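How Does a Robot Learn a Chore?

Robots do not understand spoken directions the way children do. At Prastimwood, robots learn by being shown.
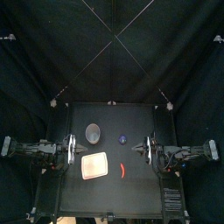

Showing a robot a task is called giving a demonstration. A person moves the arms by hand or steers them with controls from a short distance away, and a computer records every motion. Lessons begin with simple objects. A cup and a flat, rounded tray are enough for practice in picking up and setting down. One task may need 148 demonstrations.

Each demonstration is a little different. The teacher may start from a new spot or move more slowly. These changes help the robot learn what to do when things are not exactly the same.

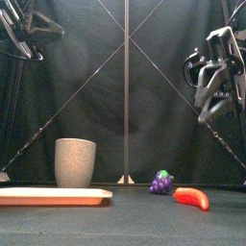 Brayan Henao asked whether a robot can learn from a mistake. It can, if the teacher also shows it how to try again.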